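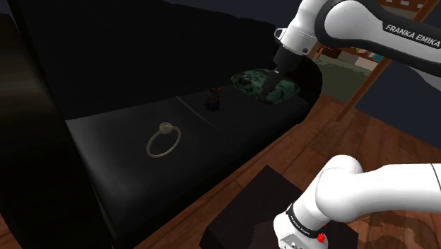 Torkow School Meals Team

Speaker notes: lunch at Curkholm, first year

Slide 1. Say hello, say which team we are. Talk is 30 minutes, questions at the end.

Slide 2. Where we started. Two hot choices a day, both made off site and driven over. Lunch line open for 51 minutes, three grades through one door. Most of the complaints we got were about the wait. Food came second.

Slide 3. What changed. Cooking moved back into the Curkholm kitchen in May. One main dish, one meatless dish, bread and salad every day. Fryer taken out. Mention that the oven was already there and only needed a new door seal.

Slide 4. Buying. Vegetables now come from Yu, dry goods from Stutano. Yu delivers Monday before 7 a.m. We order by the case, so menus have to use up the whole case. Give the cabbage week as the case in point.

Slide 5. Numbers. 61 students a day ate the school lunch before. Now it is 100. Pause here, people write this down.

Slide 6. What did not work. Fish pie, twice. Paper menus sent home in backpacks. The early salad bar, which slowed the line down again until we moved it to the far wall.

Slide 7. Costs. Food cost per plate went up, delivery charge went away. Handout has the full table, do not read it out.

Slide 8. Next: breakfast. Ask who in the room already serves it and what time they open.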